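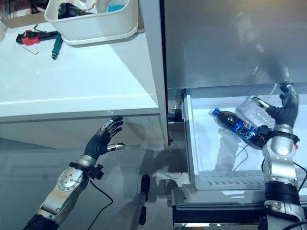

Clear plastic bottle in the right hand.

Tips > Kitchen & Workshop > Bottles, Jars and Decanting

Decanting without the mess

I've been pouring things from big containers into little ones for most of my adult life, and I've spilled a good share of it on my own socks. Dish soap, olive oil, birdseed, wood glue, you name it. I buy large sizes when they're on sale and then I'm stuck with a jug I can barely lift (the last oil I bought came in a jug the size of a toddler), so over time I've picked up a few habits.

Washing out old bottles

Fill the bottle a third of the way with hot tap water, a drop of dish soap and a spoonful of uncooked rice. Cap it and shake like crazy. The rice scrubs the spots a brush won't reach. Go easy on how hot the water is, though – thin water bottles pucker up and never stand straight again. I've lost several that way and I still forget.

For smells, especially vinegar or anything garlicky, put in a spoonful of baking soda, fill with warm water and leave it overnight with the cap OFF. Soak the cap separately in a cup. A lot of the time the bottle is fine and it's the little liner in the cap that stinks.

Then drying. Upside down on a chopstick stuck in a mug works great for narrow necks. If you're putting rice or sugar or salt in there, give it two whole days. I rushed a batch of powdered sugar once and ended up with a very sweet brick.

Labels

Peel what you can dry. Rub the sticky part with cooking oil, walk away for half an hour, then wipe with a paper towel and wash with soap. If there's still gum left, make a paste of oil and baking soda and rub that in with your thumb. I used to scrape with a knife and all I got was scratched bottles.

Pouring

A funnel needs to let air out, and that's why it burps and floods. Lift it a hair while you pour, or tape a drinking straw down the outside of the stem so there's always a gap. I love this trick!! My Clavetti funnel came with little ribs on the stem to do the same job, but it's too wide for anything smaller than a ketchup bottle, so the straw is back in business.

No funnel? Cut the top off a soda bottle and turn it over. For dry stuff, roll a sheet of parchment into a cone and hold it with a clothespin.

Thick things (honey, wood glue, the last of the shampoo) go much better if you balance the big container upside down over the funnel and leave. Prop it between two cans. Honey takes me 40 minutes in a cold kitchen, and a lot less if the jar sits in warm water first.

With a full jug, turn it so the spout is at the top and the liquid goes out over the far side. It looks wrong and it glugs much less. Munther Jaber taught me that with motor oil, standing in my driveway in November with no gloves on, and I've used it on milk ever since.

And do it all over a rimmed baking sheet. Just do it. Every time.

What I mark on the bottle

Masking tape and a permanent marker. I write what it is and the date I filled it, and for anything I mix, the mix. My window spray says "1 vinegar, 4 water" right on the front. Put a strip of clear tape over the top if the bottle lives by the sink or the writing will be gone in a week.

I had a label maker for a while, a Vundov, and it made beautiful labels that curled off in the steam. Masking tape it is.

Things I don't put in old drink bottles

Paint thinner, bleach, weed killer, antifreeze. Those stay in the containers they came in, with the label on, on the high shelf. A label you wrote yourself is no help to somebody thirsty at the back of a dark garage. I also never top up one cleaner with another – bleach with ammonia or with vinegar makes a nasty gas, and an unrinsed bottle is enough to get you in trouble.

In the workshop

Screws and small nails pour nicely from a dry wide-mouth bottle. So does sawdust for soaking up oil drips. For wood glue I keep an 8 ounce squeeze bottle and store it tip down in a can with a damp bit of sponge in the bottom, and the tip hardly ever clogs. If it does, let the plug dry all the way and pull it out with a drywall screw.

Marwan Mahasneh wrote in to ask about leftover wall paint. Yes, you can! Strain it through an old stocking into a clean bottle, squeeze out the air, cap it tight, and write the room and the paint color on the tape. Latex only, please. Keep it from freezing.

Contact | Copyright 2020 | Back to top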